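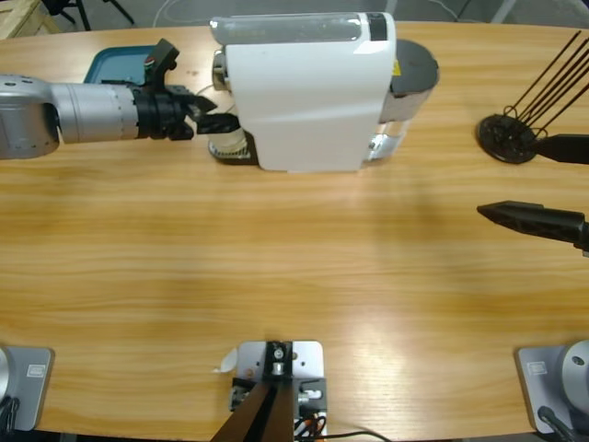 Open day, Gatbridge unit – notes, 6 Aug 2023

Writing this up same evening before I lose it. Cillian has the sign-in sheet, I have everything else on bits of card.

Setup
Two arms on the wooden table, coffee machine at the back, clear glass on the drip tray. Left arm does the machine, right arm does the rod holder. Teal tray stays flat behind the machine, we kept it out of the task this time. Both grippers on the pointed fingers. Yvonne wanted the wide ones, we argued, pointed ones stayed.

Table height checked against the marks first thing. Right base needed a nip up on one bolt. Left fine.

Coffee demo
Plan was: left arm comes in flat from the side, lower finger to the spout side of the machine, stop, hold, back out. No actual pouring in front of visitors, agreed with Mariama last week. Fine in principle but the first thing every single group asked was "does it make the coffee". Need an answer ready, or need it to make the coffee.

Approach speed set to 64 for the first group. Too fast, people stepped back and then didn't come forward again. Dropped to 31 and left it. Looks a bit sleepy but you can talk over it.

Clearance over the glass is tight. Looked ok on the bench yesterday, looks much worse when you have somebody's dad leaning in. Kieran put the hold point up a touch after the second group, saved as a new pose, old one is still in there under the same name plus an x. Tidy that.

One bad stop mid morning. Left arm halted on the way in, wrist limit. My fault, had started it from the wrong home. Restarted from the proper one and no more trouble. Should be a check in the script so it refuses to go unless it's home. Cillian says ten minutes' work, so put it down as an afternoon.

Rod holder
Right arm closes the upper finger on the side of the holder and steadies it, that's all it was meant to do. Worked, mostly. Holder wants to turn when pushed because the base is round and there's nothing under it. Tried a square of rubber mat under the base at lunch, better but it lifts the whole thing and then the finger lands low. Took it out again. Proper fix is a locating ring screwed to the table, Diarmuid will not like holes in the table.

Kids liked this one more than the coffee. No idea why. Several wanted to know what the rods were for and I gave a diffrent answer each time.

Umlow people
Came after lunch, 3 of them, stayed much longer than they said. Asked sensible things about changeover – how long to teach a new machine if the coffee one was swapped for another shape. Mariama said a morning. I would have said a day and a half. We need to agree on this before anyone writes to them.

They also asked for cycle count. I said 400 on this table without changing fingers, true as of the log, but that includes the short moves. Should say so in the follow up. Diarmuid to send, copy Yvonne.

Presmont didn't show. Egan to ring (Kieran, not the firm).

Cables
Usual moan. Red and orange bunch at the middle plate comes out right at the front edge where people stand. Want a cover over it before next time, even just a bit of channel. The white one on the floor past the table needs taping or rerouting, Yvonne caught her foot in it while carrying chairs.

To do
Script check for home position – Cillian
Delete old hold pose (the x one) – Kieran
Ring for the holder, ask first – me
Cover for front wiring – me
Answer on changeover time, one number, written down – Mariama and me
Email to Umlow with the count explained – Diarmuid
Descale the machine. It's been used for actual coffee since lunch and someone has had the last of the decent capsules

Power off at both bases when we left, keys back on the hook. Chairs still out, will do them in the moring.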